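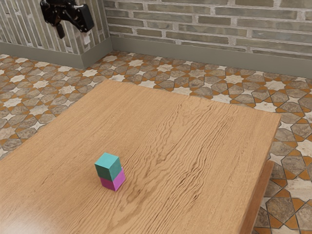 August, shop notebook, 7:40 am

Picked up the winch again for the Gratau boathouse. Question from last time was whether to keep the worm drive or go to a belt and two pulleys, as Þórarinn wants. Notes so far.

The worm has 50 to 1 reduction in a single stage. It takes up very little room and it will not run backward under load, at least not with the single-start worm we have. Losses are bad, though. With the test load on the hook I get less than half of the crank effort back as lift, and the housing gets warm after a long pull. Changed the oil to the heavier grade. Slight improvement in noise, none in effort.

The belt setup is a small pulley on the crank shaft, large pulley on the drum shaft. Ratio works out to 3 to 1 with the pulleys on the shelf. Nowhere near enough alone. Would need a second stage, and then a ratchet and pawl to hold the load, so the saving in parts disappears. Belt also slipped on the first hard pull. Tightened the idler, slipped again. Small pulley does not have enough wrap. Moving the idler to the slack side, close in to the small pulley, would help, but the bracket is welded on the wrong side of the plate.

Measured the shaft centers while it was apart. Drawing from Rezaei says 400 mm. I get 3 mm over that, both ends, so the shafts are at least parallel. Belt does not care. A chain would, and if we go to chain we need either a half link or slots in the bearing plate. I would rather slot the plate.

9:15. Þórarinn Oddsson came by and looked at the pawl. He thinks the tooth angle is too shallow and that it will ride up when the load jerks. Filed one tooth steeper and tried it by hand with a bar. Holds better. He wants all of them done the same. That means a new ratchet wheel, the old one is too soft to be worth the filing.

11:30. Put the worm back in with the thrust washer turned over. End play is down and the crank no longer clicks when it changes direction. Should have checked that first.

Lunch, then counted turns. 29 turns of the crank to bring the hook from the floor mark to the upper mark, same up and down. Fine for the boathouse. The Skarnumville people will complain, they have twice the height and one man to crank it.

Where it stands: worm stays for Gratau. For Skarnumville try chain, two stages, with the new ratchet. Ask Clisuldale for the price on a hardened wheel and find out if they cut the keyway or if we do — last time it came without and we lost an afternoon broaching it.

Still to do: bearing plate slots, grease nipple on the drum side, guard over the crank shaft. Return the big puller to the tool crib.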